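# Let the Person Fumble

Some thoughts on driving a robot by hand, May 2026

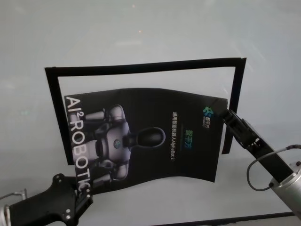
## Paper is mean

I've spent a good part of this year with two controllers in my hands, making a pair of robot arms do what I do. If you want to learn respect for paper, try it. A poster has no handles. Grab it by one low corner and the opposite high corner and the whole sheet goes wavy along the bottom, and now you're steering a wave. A cardboard box forgives you. A poster remembers every little twitch you make and shows it to the room.

So my opinion, for what it's worth, is that we should be recording a lot more of the twitching.

The usual advice when you show a robot a task by remote control is to keep it clean. Practice first, then record. Smooth path, no pauses, no second tries, and if you botch the grab you hit the pedal and throw the take away. I was taught that way at Cletivow and I did it faithfully for months. We had 3,000 takes of sheet handling by the end, and I threw out so many others that my foot got sore (the pedal is stiff, and yes, I've asked for a new one).

The clean takes are lovely to watch. But they all live on one narrow road. The corner is always where it should be and the sheet never sags the wrong way. Then the trained arm reaches for a corner that has curled an inch to the left, and it has never in its life seen a person deal with that, so it closes its fingers on air and carries on very confidently holding nothing.

## What my hands know and my mouth doesn't

Ask me how I keep a sheet from buckling and I'll say something useless like "you sort of let it breathe." With my own hands I can feel the slack. Through the controllers I can't feel a thing, so I watch the curve instead and bring the grippers a little closer or a little farther apart, all the time, without deciding to. I couldn't write that down as rules if you gave me a month. It's in the recordings, though, and mostly in the ones where I'm in trouble!

Segundo Palomino, who taught me to drive, disagrees with me on this and we've had it out over many lunches. His view is that messy takes teach messy habits. Put 500 hesitations in, he says, and you'll get a robot that hesitates. He's got a point. I've seen an arm hover over a table for ages because its operator liked to stop and think, and it was my thinking it had picked up, which was embarrassing.

But there's a difference between dithering and recovering. Dithering can go. A slip, a look, a regrip and then the job finished – I'd keep every one of those. When we put 656 of my rescued takes back into the Plernico set, the arms started trying again after a miss. They weren't pretty about it. They still drop things, and I'd say a big glossy sheet is harder for them than anything else we do.

## Hands on or hands off

The other argument I get into is about guiding the arm directly, grabbing it by the wrist and walking it through. Inga swears by it. For wiping a table or opening a drawer I'm with her, because you feel the push and the robot feels it too. For two arms and one floppy thing in the air it's hopeless. You need a hand for each arm, your body is standing right where the sheet wants to go, and your elbow ends up in everything the robot's camera sees.

Remote control is slower to learn. I was terrible for weeks. I'd still take it for anything thin, and I'd want new drivers recorded from day one, before they get good, with somebody sorting the takes afterward. Lindska pays by the accepted take, and I think that's a mistake. Pay people for the hour and they'll stay with a bad grab long enough to fix it.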